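3.2 Folding on the bed

The second part of the home study looked at where people fold their clothes. Of the 65 households that kept a laundry diary in February, 60 returned it complete. Most of them owned a table large enough to fold on, yet the bed was the surface named most often, ahead of the sofa and the kitchen worktop. Households in Pisstead, where the flats are small, used the bed for nearly all their folding. Those in Lorlow were more mixed, and several had a shelf or an ironing board set up for the purpose.

We had expected the bed to be chosen for its size. The diaries give a different picture. People wrote that the clean washing was carried to the bedroom anyway, that the wardrobe was there, and that a pile left on the bed had to be dealt with before night. One entry reads only: "Friday, put it on the bed so I would have to do it." Size was mentioned less often than any of these.

A bed is still an awkward surface. A duvet gives way under the hand, and a light garment tends to follow its folds. Triệu's earlier work on table folding takes a flat, firm surface for granted, and the steps given there (lay out, smooth, turn in the sides, fold up) do not carry over well. In our diaries the smoothing step was often left out, or done in the air by holding the garment at two points and pulling it straight before laying it down. Knitwear and T-shirts were the items most often described as needing a second attempt.

The bed is also seldom cleared first. Phones, chargers, toys and papers stay where they are, and the folding is done in the space that remains. Figure 4 shows blue cloth being handled in a bedroom, with small belongings left on the bed in panels (b) and (c).

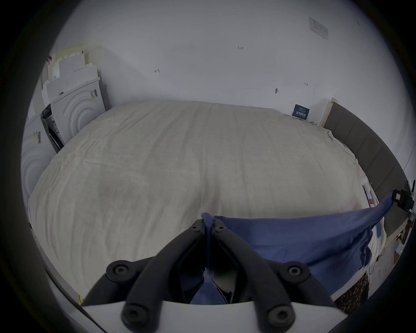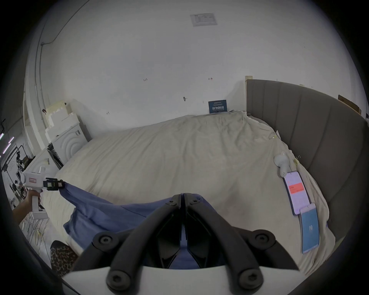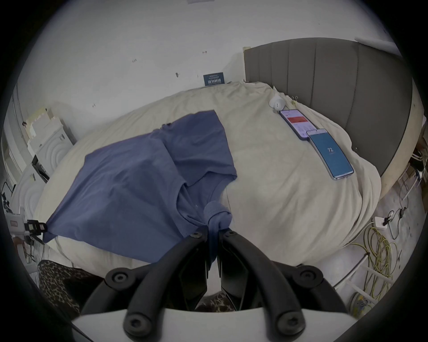
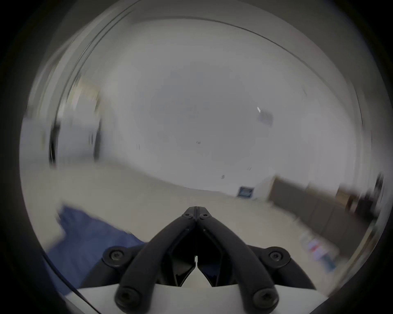 Figure 4. Blue cloth in a bedroom, panels (a) to (d) from the top. (a) Cloth held at one edge over the cream sheet. (b) A corner lifted by hand-held tool, with a plush toy and a phone on the duvet. (c) A T-shirt gathered at one point near its lower edge. (d) Cloth on the floor.

We coded each diary entry for the garment, the surface and the number of attempts. An attempt was counted as ended when the garment was put down and let go, whether or not the person was pleased with it. Entries that named more than one surface were given to the surface named last. This affects the sofa more than the bed, as washing was often sorted on the sofa and then moved.

In total 101 entries mention a T-shirt folded on a bed. The usual method was to lay the front face down and bring the sleeves in, but a fair number of people folded the shirt in half lengthways first, which needs less room. Only 2 entries describe the use of a folding board, both from the same household, and both with the Nestik board that had been bought for children's clothes. We left these out of the comparison of methods in the next section.

Floors were treated separately. No diary names the floor as a place to fold, though it does appear as a place where sorted piles were left or where items fell and were picked up again. We kept these entries in the record but did not code them as a surface.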